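Ticket 615 - Ljungberg heated grips, left side cutting out
Status: open
Opened: October 2021
Shop: Dunavine Motorcycle Accessories, Zadarport

Customer rang, then emailed. Grips bought from us, fitted at home. Right one fine on all settings. Left warms up, then dies after 12 minutes or so he thinks, comes back if the bars are turned full right. Controller light stays green the whole time.

Asked for: photo of the cable run, battery voltage with engine running, wich fuse he used.

Reply in. Voltage fine. Fuse is the one out of the box. No photo of the cables yet, says the tank bag is in the way and he'll do it at the weekend. 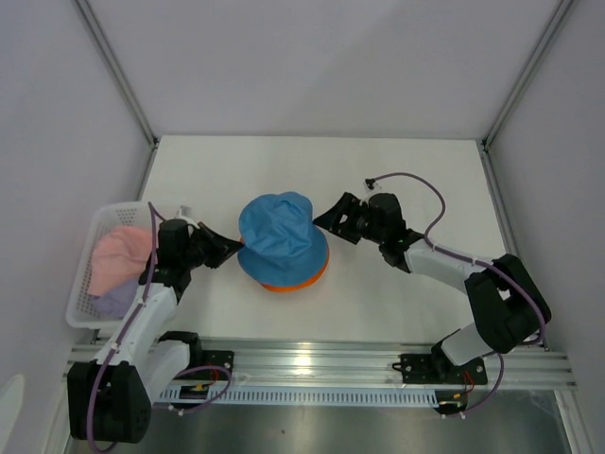
Told him not to wait for the photo. Unplug the left grip at the connector behind the headlight, check for a bent pin, push it back till it clicks. Then engine on, bars lock to lock, slowly.

Update - pins look ok but the left lead is pulled tight round the headstock. He's cable-tied it to the clutch cable in 2 places. That'll do it. Cut both ties, leave a loop of slack, re-tie to the bar only.

Update 2 - better, not cured. Still drops out on full left lock. Probably a broken strand inside the lead by now.

Lelletti (the distributor) want the old grip back before they send anything. Have asked if they'll do a left on its own, last time they insisted on the pair. Returns label emailed to customer. Told him to keep the contoller and the right grip on the bike, and tape up the loose connecter so no water gets in.

Waiting on Lelletti. Chase in 2 days.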